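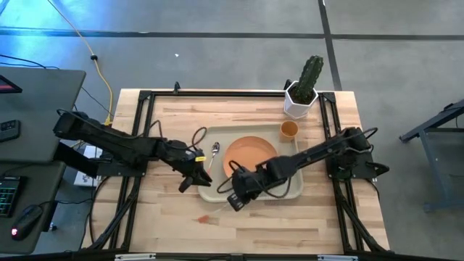

Unit 4: Serving a Meal on a Tray

Food Service Basics, Skitness Adult Learning Center
Instructor: Rajkumari Bhatia

Reading for this unit: handout 3 (portion sizes) and the Claris House menu sheet. Bring both to class.

1. Why trays get their own unit

Most of our placements are in care homes and small hospitals, where many people eat in bed or in a chair by the window. A tray has to work in a small space and has to be safe for someone with weak hands or poor sight. It also has to be the right tray for the right person, and most of the mistakes reported to us are of that kind.

2. Before the food goes on

Wash your hands. Wipe the tray with sanitizer and let it air dry - do not use the cloth from the counter. Read the diet card all the way through, including the back. Allergies are on the front, but texture and fluid limits are usually on the back.

3. Laying the tray

The plate goes in the middle or a little toward the person. Cups go at the far right for a right-handed person and at the far left for a left-handed one. Keep utensils beside the plate with the handles toward the person. Colored plates and thick handles are used for residents who need them and are noted on the card as "A."

Fill cups no more than two-thirds. A standard cup in our kitchen holds 200 ml when full, so write down what was drunk and not what was poured.

4. Temperatures and times

Hot food should leave the kitchen at 140 F or above. Cold food stays at 40 F or below. In the Skalton wing the walk from the kitchen takes longer, so those trays are loaded last and go out first.

5. Delivery

Knock, say your name, and check the person's name against the card. Raise the head of the bed before you set the tray down, if the care plan allows it. Ask before cutting food or opening packets. For a person with low vision, say where things are by the clock: "potatoes at 3, fish at 9."

6. For next class

Lay one tray at home and write out the steps you took, in order. Li-hua Pan will lead the practical and will go over the intake chart. The short quiz covers sections 2 through 5 and lasts 36 minutes.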